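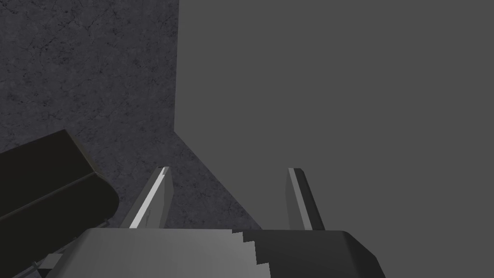 Figura 4 – Garra de dois dedos, aberta, vista por trás.

4. Ligação e ajuste do monitor

O monitor Trulton é fornecido com a base separada. Sem a base, os cabos e a embalagem, o painel pesa 2170 g. Reserve cerca de 200 mm livres atrás do aparelho para a passagem dos cabos.

1. Pouse o painel com o ecrã virado para baixo sobre um pano macio.
2. Encaixe a coluna na ranhura traseira até ouvir um estalido.
3. Fixe a base à coluna com os 2 parafusos fornecidos e aperte-os à mão.
4. Levante o monitor pelas laterais e coloque-o na mesa.
5. Ligue o cabo de vídeo ao computador e depois o cabo de alimentação à tomada.
6. Prima o botão de energia. O indicador fica branco ao fim de alguns segundos.

CUIDADO: Não faça pressão sobre o ecrã durante a montagem. Não use aparafusadora elétrica.

Seleção do modo de imagem

1. Abra o menu com o botão central.
2. Escolha Imagem > Modo.
3. Selecione Erano para texto e desenho técnico, ou Sarmiento para fotografia e vídeo.
4. Confirme e feche o menu.

Nota: No modo Erano o contraste dinâmico fica desligado e a opção aparece a cinzento no menu.

Nota: Se as cores parecerem deslavadas – sobretudo nos tons cinzentos – verifique na placa gráfica se a saída está definida como RGB completo.

Para repor os valores de fábrica, escolha Sistema > Repor. Os perfis guardados pelo utilizador são apagados.

Sternwood. Manual revisto em 14 de março de 2021.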